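Speaker notes – Session 4, Sorting Single-Use Cups by Wall Type
Speaker: Ida Hamann, Kombridge
Slot: 25 minutes plus discussion. Handout goes out at the door.

Slide 1. Title
Thank Carola Hinrichs for the invitation. State scope at once: hot and cold drink cups as they come back from office floors and event sites. Lids, sleeves sold separately and stirrers are covered in the next session by Ott Priedītis. Do not take lid questions here.

Slide 2. What counts as a paper cup
Define the parts before using them. Sidewall, base disc, base skirt, rolled rim. The sidewall is a flat fan-shaped blank, wrapped and sealed along one seam. The base disc is pressed in from the narrow end and the wall is folded over it. The rim is curled outward last.
Point to each part on the sectioned sample. Pass the sample along the first row and ask for it back.
Mention that most paper cups carry a thin plastic coating on the inner face. The coating is what keeps the cup from going into ordinary office paper.

Slide 3. Single wall, double wall, ripple wall
Single wall: one layer of board, smooth to the touch, print sits directly on the outer face.
Double wall: a second smooth layer with an air gap. Looks like single wall from a distance. Check the base, where the outer layer normally stops short.
Ripple wall: outer layer formed into ridges. The ridges may be straight, waved or a mix of the two. The air in the channels does the insulating.
Sorters identify ripple wall fastest, usually by feel. The error rate is almost all between single and double.

Slide 4. Mixed lot
Leave this one up for a full minute. Ask the room to name wall types before going on. 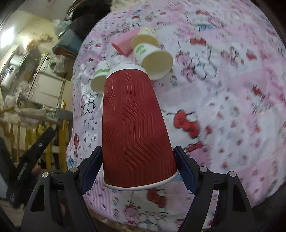 Fig. 3. Mixed cups on a printed cloth; red ripple-wall cup in front.

Take the red cup first. Vertical ridges, breaking into zigzags partway down the wall. White band at the base, white rolled rim at the wide end. The outer color says nothing about the inner layer, and sorters should not use it as a cue.
Then the pale cups behind. From this view no one can separate single wall from double wall with confidence, and that is the point to make. Prints such as the leaf-like one or the green band are decoration. Some sorters read green print as a sign of a compostable cup. Correct this firmly. Only a marking on the cup or a supplier sheet settles it.
Last, the translucent plastic cup. Easy to miss behind the paper ones. Plastic goes out of the paper stream before any other decision is made.

Slide 5. Order of operations
1. Empty and drain.
2. Pull plastic.
3. Pull ripple wall.
4. Separate single from double by checking the base.
5. Nest by size, rims level, no more than 12 to a stack.
Stacks taller than 12 lean and jam the sleeve. Ripple-wall cups nest less deeply than smooth ones, so a ripple stack of the same count takes more shelf height. Do not force them down – the rim splits at the seam.

Slide 6. Trial at the Skondell site
Run in March by Thắng Ông and Ingeborg Janssen. Lot of 200 cups, sorted by hand at one table.
146 placed correctly on the first pass, before the base check was taught. Second pass on the same lot, with the base check: 188.
If asked, the 12 remaining were crushed cups where the base could not be read. They went to residual.
One lot, one table. Say so before someone else does.

Slide 7. Storage
Dry shelf, cartons open at the top. Board takes up moisture and the rim goes soft first. The Andrade carton fits smooth cups well but is too shallow for ripple stacks. The Zurora carton is taller and fits both.
Label the end panel, not the lid.

Slide 8. Open points
Whether two smooth wall types need separate bins at all. Priedītis thinks they do not. Leave this for discussion.
Supplier sheets: request at the time of order.

Spare slide, only if time allows: base check, close view. Hold the cup upside down, thumb on the skirt, look for the step between layers.

Collect the sectioned sample before leaving the room.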